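Notes from the pencil mines

I have now spent most of December teaching a robot to put pencils in a pot, and I have developed opinions about pencils. They roll. They lie together like sardines. Two of them will come up when you wanted one, and that take goes in the bin.

The job is for a project called Jerness, and the robot itself lives at Akden, where I have never been. What I do is hold a gripper in my hand and do the tidying with it, over and over, so that the arm can later copy what I did. You squeeze, the jaws close, you lift, you aim. A four-year-old could manage it with fingers. With the gripper I felt like somebody eating peas in oven gloves, at least for the first 53 goes.

The instructions from Toditz say to move "naturally", then spend a page on how. Don't jerk. Don't hover. Don't put the pencil down and have a think. If you fumble, carry on and recover, as the fumbles are apparently useful. I have been extremely useful.
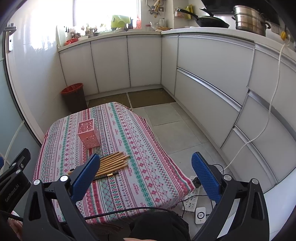 Oltmanns, commenting on my last post, wrote: "You're wrong about fumbles. Keep the ones where you recover, yes, but if half your takes are fumbles the arm learns to dither. We had one that nudged everything twice before it dared pick it up." I have been thinking about this ever since, mainly because I also nudge everything twice.

So I had a go at being decisive. Pads either side of the pencil, about a third of the way along, close, up, tilt, in. The tilt is the hard bit. Your wrist wants to do it early and the pencil then hits the rim and goes skating off across the cloth. Tilt late and it looks stiff, but it goes in.

I also stopped laying them out so neatly at the start. If every pencil points the same way every time, the arm will come to expect it, and I know of no household where pencils behave like that. 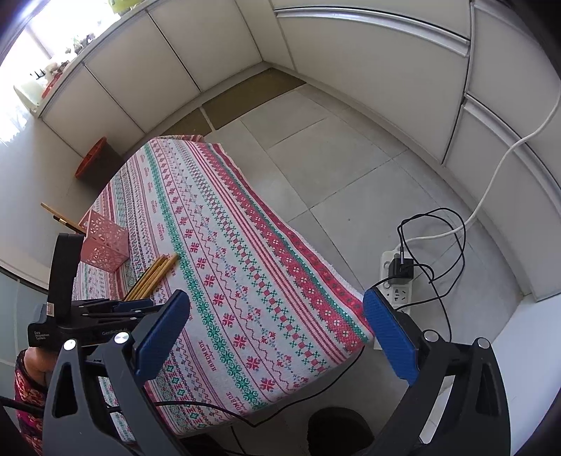 Yellow pencils waiting, two sticks already in the pink holder.

The tally stands at 195 good takes against a target of 718, and my thumb has gone a funny shape. Next on the list is taking them all out again, which has its own page of instructions.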